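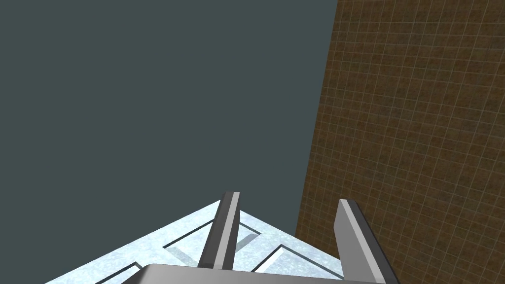
One reader in Lanville wrote in to ask whether the hearing screening walk still needs paper forms, as it did in November. It does not. Entries are now taken online until 6pm on Monday, with a limit of 500 walkers. The route is 3 km, step-free throughout, and starts at the Kozłowski clinic - use the side gate. Last time 52 walkers had a free hearing check at the finish. Checks will again be run by Cledesix, in order of bib number. Under-16s need a signed consent slip.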